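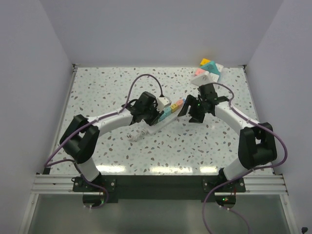 Two robot arms at a tabletop, the left one reaching over a white power strip.

The Life of a Cardboard Box

Before you read any further, go and find a cardboard box. Any box will do, as long as it is brown and nobody minds if you tear it a little. Peel back a corner and you will find a wavy sheet glued between flat ones. The wavy sheet is called the medium, the flat sheets are called liners, and most of what we talk about from here to page 244 comes back, sooner or later, to those simple layers and the fibers they are made from.

I have been fond of boxes ever since my first job, which was on the baling floor at the old Havusgate paper yard (a cold place in October, with the big doors open all day and the wind coming straight off the river). My foreman there was Ashraful Majumder, and he taught me to judge a load of cardboard by picking up a piece and bending it slowly next to my ear. Dry board gives a crisp little crackle. Damp board folds with hardly a sound. We had a moisture meter, of course, and the meter had the last word, but Ashraful liked us to make our guess first, and I still think it is a fine way to learn a material.

In Chapter 2 we followed glass back to the furnace, and you may remember that glass can be melted over and over without getting any weaker. Paper is a different sort of animal. Every time a fiber goes through a mill it is soaked, stirred, pressed and dried, and each trip leaves it somewhat shorter and stiffer than before. Sooner or later it is too short to hold on to its neighbors, and it washes out through the screens with the waste water. Mills make up for the loss by adding fresh wood fiber, or by choosing a better grade of used paper to begin with. Much of the skill in this trade lies in that choice.

We will start at the curb, with the boxes people put out on a Saturday after a birthday or a house move, and look at the things that spoil them: rain, food grease, wax coatings, and the plastic foam that somebody forgot to take out. Tape and staples, which readers often worry about, get a section of their own, and you may be relieved by it. After that we will stop at the baler and then go on to the pulper, a big tub that works a good deal like a kitchen blender, only with duller blades, because the aim is to loosen the fibers and leave them as long as possible.

The second half of the chapter is about money. Used cardboard is bought and sold by grade, and a bale that slips down a grade may hardly pay for its own trucking. We will compare the towns of Vultudlow and Vunditbridge, which send their cardboard to the same mill and get very different checks for it. The worksheet on page 229 has the load records for both, and you will want a pencil handy.

Words to watch for in this chapter: liner, medium, bale, grade, pulper, screen, contaminant, yield.

Warm-up

Tear a strip from your box and a strip of the same size from a newspaper. Leave them both in a bowl of warm water overnight, then stir each one with a fork. Write down which comes apart more easily, and hold on to your notes. We will need them when we get to the pulper.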